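The Folding Method

Minttu Ojala had paid fifteen pounds for a folding course, and her sister-in-law was not going to let her forget it.

"Fifteen pounds," said Keisha. "To fold a top."

"It's called the Korletey method. It's meant to save you hours."

"Hours of what?"

Minttu didn't know. The booklet said hours and left it there. It had come from a shop in Gancombe, and the man who wrote it, one Jarlath Gilmartin, claimed to have folded his way out of a bad year. Keisha had read that page twice, looking for the part where folding came into it.

They went up to the back bedroom, the one with the pale walls and the pink sheet. Minttu tipped the washing basket on to the landing and brought the things in singly, as instructed. Step one was to lay the garment out and let it settle.

"Settle," said Keisha. "Is it upset?"

"Just put the blue one on the bed." 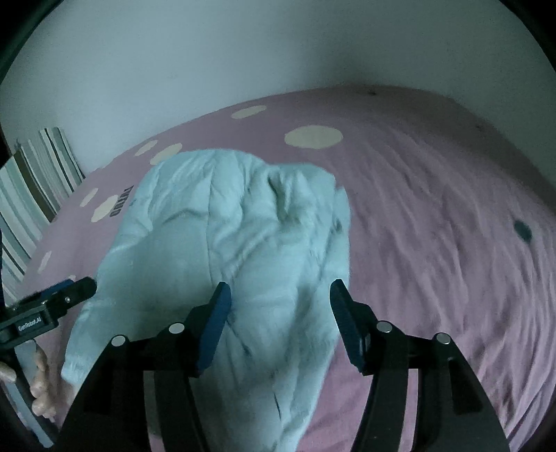
What do you do about the creases before you fold? You smooth them outwards from the middle with a flat hand, and you leave the stubborn ones for the iron.

That was the booklet's answer, on page 59, and Keisha thought it a poor one. Her grandmother had said the same for nothing.

Minttu smoothed. She folded one side in, then the other, and brought the hem up in thirds. According to Jarlath Gilmartin it should now stand on its own. It leaned, thought about it and lay down.

"Maybe it's the cloth," said Minttu.

"Maybe it's the method."

They tried again with a pillowcase, which stood up straight away — but then a pillowcase is a rectangle, and Keisha said she'd have backed it from the start. Minttu wrote "pillowcase, good" in the margin.

By four they had done two drawers. The third wouldn't shut. Keisha took out the top layer, rolled everything up the way she did at home in Honham and pushed the drawer in with her hip.

"That's not in the book," said Minttu.

"Lend it to me, then. I'll write it in."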